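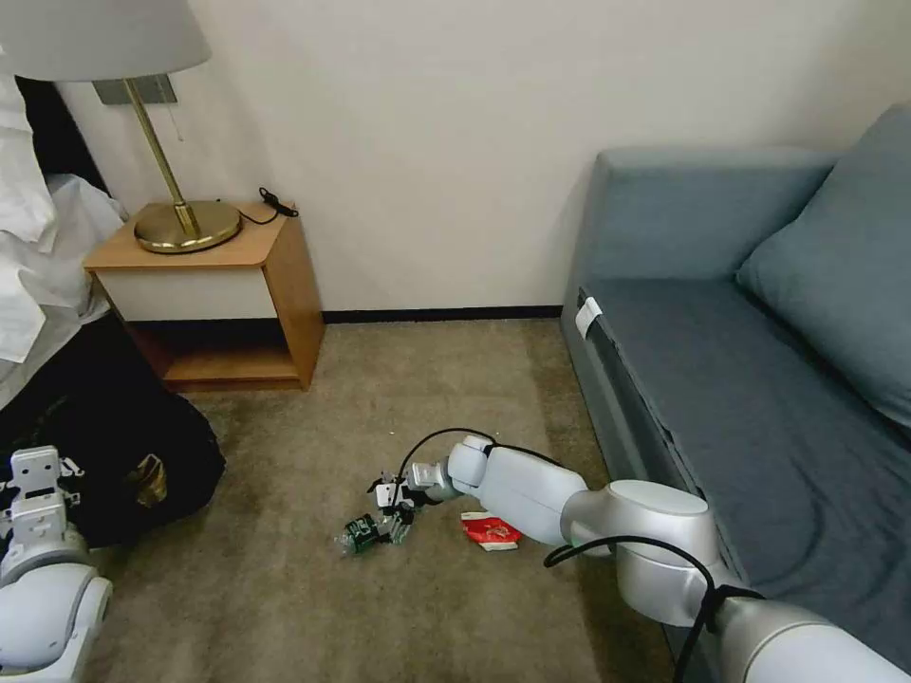

Flimedwood Carpet Tile, Plain Loop

Flimedwood is a hard-wearing loop pile tile for living rooms, landings and home offices. It is made by Trisham and stocked in our Arabzadeh Road warehouse.

Tiles are sold in boxes of 10. We don't split boxes, but unopened ones can be returned within the month. Order one spare box for a large room – dye batches vary and we can't promise a match later on.

Colours: Oat, Pebble, Slate, Moss
Pile: low loop
Backing: bitumen
Fitting: tackifier or double-sided tape
Underlay: not needed
Suitable for stairs: no
Product code: 1489

Fitting
Leave the tiles in the room overnight before you start. Work outwards from the middle, following the arrows on the back. For a chequered look, turn every second tile a quarter turn. Cut edge tiles from the back with a sharp knife.

Care
Vacuum weekly. Blot spills with a white cloth and plain water, working from the outside in. A badly stained tile can be lifted and swapped for a spare. Don't use bleach on Moss or Slate.

Delivery
Orders placed before noon go out the next working day with Orkarix. Boxes are left at the kerb or front door – drivers don't carry upstairs. Samples are free, up to 2 colours per household.

Related: tackifier, edging strip, carpet knife blades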